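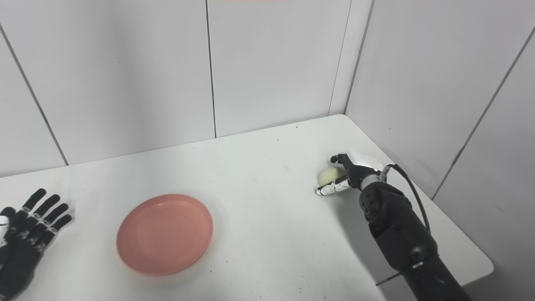 Pradon 社区料理俱乐部 · 器物小组

浅口圆盘试用记:一只三文鱼粉的塑料盘子,用了一个多月以后

先说结论吧,免得着急的朋友往下翻半天:这只盘子我喜欢,会继续用,也已经又买了一只放在我妈妈家里。但它有几个小毛病,其中一个还挺让人惦记的,所以这篇写得长了点,大家泡杯茶慢慢看。

盘子是 Jernis 的浅口圆盘,塑料的,颜色叫什么我不记得了,包装早扔了,我们组里都管它叫“三文鱼粉”。去年我给小组写过一篇搪瓷碗的试用,有几位朋友留言说想看看轻一点、摔不坏的东西,家里有老人或者小朋友的尤其需要。Simin Nouri 还特意托我留意一下盘边的高度,她父亲手不太稳,盘边太高了勺子不好进,太低了东西又容易滑出去。这只盘子我就是冲着她这句话买的。

价钱是 50 块一只,在我们街口的 Nouri 杂货铺买的(跟 Simin 没有关系,同姓而已,她每次都要解释一遍)。店里当时还有别的颜色,我犹豫了好久,最后拿了粉的,因为家里白的东西实在太多了,白桌子、白墙、白碗,一盘白米饭端上去简直找不着。粉色放在白桌面上就特别清楚,一眼就知道盘子在哪儿,边也看得分明。我原先只是图个好看,后来才发现这一点对眼睛不太好的人真的有用!Golshifteh Ahmadpour 的外婆来吃饭的时候,换了这只盘子以后伸手都利索多了,老人家自己也说看得舒服。

再说形状。它是很浅的一只圆盘,边缘微微抬起来一圈,说它是盘子没错,说它是个小托盘也行。我拿来放切好的水果、小点心、剥了壳的鸡蛋,都合适。圆滚滚的东西放进去,会往边上跑一跑,到了那一圈就停住了,我试过小番茄,也试过汤圆(煮好以后沥干的那种),只要端盘子的时候别太急,都没掉出来过。带汤的菜就别想了,一勺卤汁下去马上铺满盘底,再端起来走两步,心里直发慌。我第一个星期不信邪,盛过一次番茄炒蛋,结果擦了半天桌子。

重量方面,它很轻,轻得我刚拿到手的时候有点失望,总觉得不够踏实。用了几天以后倒慢慢喜欢上了。Alcides Holanda 手腕做过手术,平时端我家那几只瓷盘要用两只手,这只他单手就拿走了,还顺便帮我把桌子收了。不过轻也有轻的麻烦,用叉子去戳一块比较硬的东西,盘子会跟着在桌上滑。我的桌面又是光滑的那种,滑得更厉害一些。后来我在下面垫了一小块湿布,问题就没有了,可是每次都要垫布,多少有点烦。厂家要是肯在底下加一圈防滑的东西,我愿意多付一点钱。 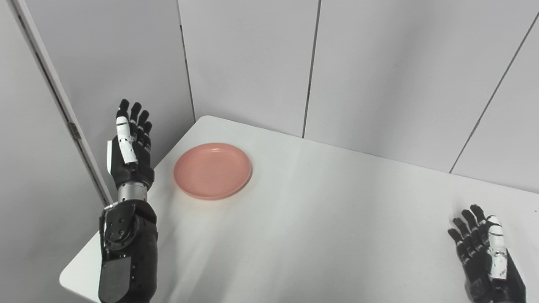 说到桌面,顺便讲一句,浅色哑光的桌子配这只盘子是真的好看,就是桌子自己太不耐脏了,一点灰印子、一粒小黑渣都看得见,我现在吃饭前总要多擦一遍,吃完再擦一遍,擦着擦着又觉得墙也该擦了。这个不能怪盘子,我知道。

清洗是我比较满意的地方。盘子里面是光滑的,会反一点柔柔的光,油不太挂得住,温水加一点洗洁精,海绵转两圈就好了。边缘那一圈抬得不高,也没有什么死角,不像我以前那只带花边的,每道褶子里都要拿牙刷去刷。洗碗机我放过 4 次,都放在上层,没有变形,颜色我对着新买的那只比过,看不出差别。更多次数以后怎么样我不敢保证,等年底再来补一段。

那个让我惦记的毛病,是染色。咖喱放了一顿饭的工夫,洗完以后盘底留下淡淡一层黄,我用小苏打敷了一晚上,淡了很多,现在白天不凑近是看不见的。可是做咖喱的那天我确实是有点心疼的。爱吃咖喱、爱放姜黄的朋友,建议还是留给瓷盘去扛。另外热的东西我也比较小心,刚出锅的不往里放,凉一凉再装,包装上好像写过耐热多少度,我没有记下来,就不乱讲了。

叠放也试过了。两只叠在一起很服帖,占不了多少地方,抽屉里随便一塞就行。组里的 Vratislav Baláž 一口气买了好几只,准备夏天带去 Standa 湖边野餐用,他的意见是叠得太紧,洗完没擦干就摞起来,第二天要掰一下才分得开。我回家试了试,还真是这样,所以请务必擦干再收。

跟别的比呢?我手边还有一只密胺的,183 块,比这只沉,也比这只稳,放在桌上戳什么都不跑,样子更像正经瓷器,请客的时候我会拿那只。平时自己吃点水果,或者给小朋友装点心,我还是顺手就拿粉的这只。便宜的东西用起来心里松快,磕一下碰一下也不会叫出声来,你们大概懂我的意思。

适合谁买:家里有老人孩子的,桌子是浅色的,想要一只轻便的点心盘的。不太适合的,是想拿它当正餐主盘,或者三天两头吃咖喱的。Ghazal Nazari 问我能不能当花盆托盘,我觉得大小是可以的,浇水别太多就好,不过她买回去以后一直拿来装钥匙。

打分的话,满分 5 分,我给 4 分,扣掉的那一分一半给打滑,一半给染色。下次想写一写木柄的小勺子,家里有用得顺手的请告诉我牌子,直接写在俱乐部的留言本上就可以,我每周都会去翻的。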